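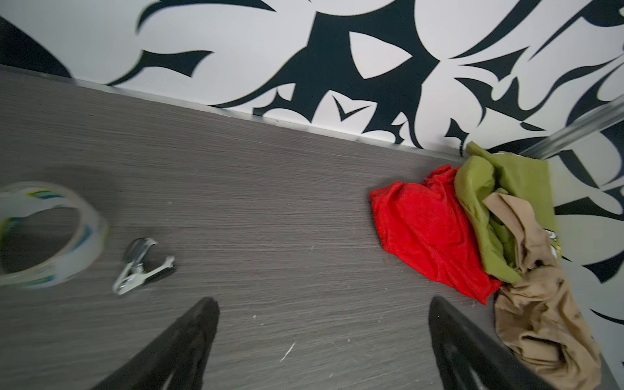
**Kekham-Forum > Werkeln & Einrichten > Arbeitsplätze**

# Wildes Schwarz-Weiß hinter dem Basteltisch - wer hält das aus?

### Struan Tennant
Beiträge: 2.093

Ich lese jetzt zum dritten Mal, dass ein kräftiges Wandmuster am Arbeitsplatz »die Kreativität anregt«. Bei mir regt es vor allem das Suchen an. Das Dekor heißt Pomness, Haken und Dornen in Schwarz auf Weiß, der Meter für 27 Euro. Der Tisch davor ist grau mit Holzmaserung, also eigentlich ruhig.

Roter Stoff: kein Problem, den finde ich auch ohne Brille. Aber die Klemme mit den Drahtbügeln und das durchsichtige Klebeband? Sobald ich von schräg oben gucke, bleibt das Auge an der Wand hängen. Überzeugt mich gerne vom Gegenteil, ich glaube aber nicht dran.

### galang
Beiträge: 60

Liegt doch nicht an der Wand. Klares Klebeband verschwindet auf jeder Unterlage. Deine Rolle hat wenigstens die bunten Streifen am Kern, meine nicht mal das. Und eine silberne Klemme auf grauer Maserung ist halt silber auf grau. Da kannst du dahinter streichen, was du willst.

### Nadelkissen53
Beiträge: 412

Sehe ich anders als galang. Ich hatte ein ähnliches Muster hinter der Nähmaschine und nach zwei Stunden Kopfweh. Ob das wirklich vom Muster kam, kann ich nicht beweisen, das Licht war auch mies. Seit März ist alles weiß und ich vermisse nichts.

Was mich mehr stört: Stoffe so zusammengeknüllt auf dem Tisch. Samtiges Zeug kriegt Druckstellen, das bügelst du nicht einfach raus.

### Struan Tennant
Beiträge: 2.094

Das sind Reste, die dürfen knüllen. Und dass es samtig aussieht, macht noch keinen Samt.

@galang: Klebeband geschenkt, da hast du recht. Bei der Klemme bleibe ich stur. Guckt euch mal die Ecke an, wo die Platte aufhört. Die helle Metallleiste an der Kante ist für mich das Einzige, was Tisch und Wand sauber trennt. Weiter rechts wird das Muster noch kleinteiliger, fast wie ein Schachbrett, und davor kreuzen sich auch noch die Aluprofile.

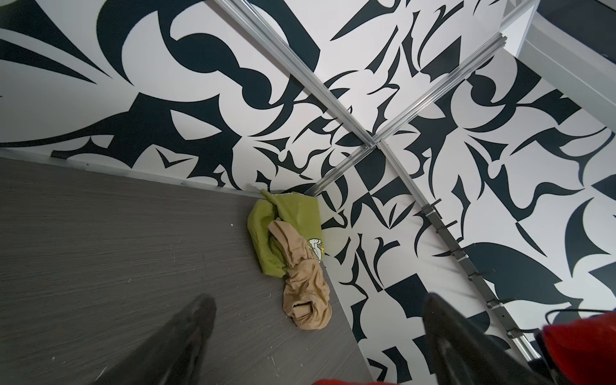 ### galang
Beiträge: 61

Die Leiste ist gut, die würde ich lassen. Die Profile finde ich völlig harmlos, die haben wenigstens gerade Linien. Krümel sieht man auf der Platte übrigens auch, so schlimm kann es mit dem Suchen nicht sein ;-)

Probier eine einfarbige Matte. Ich habe die von Statdale, 53 cm breit, liegt seit einem Jahr und wellt sich nicht.

### Nadelkissen53
Beiträge: 413

Matte hilft gegen silber auf grau, gegen die Wand hilft sie null. Häng ein helles Tuch davor, eine Woche lang, und schau, ob du weniger suchst. Kostet nichts.

### Struan Tennant
Beiträge: 2.095

Das mit dem Tuch mache ich, ab Sonntag. Die Matte erst mal nicht - noch ein Ding auf dem Tisch, unter das Klemmen rutschen können. Ich melde mich, erwarte aber wenig.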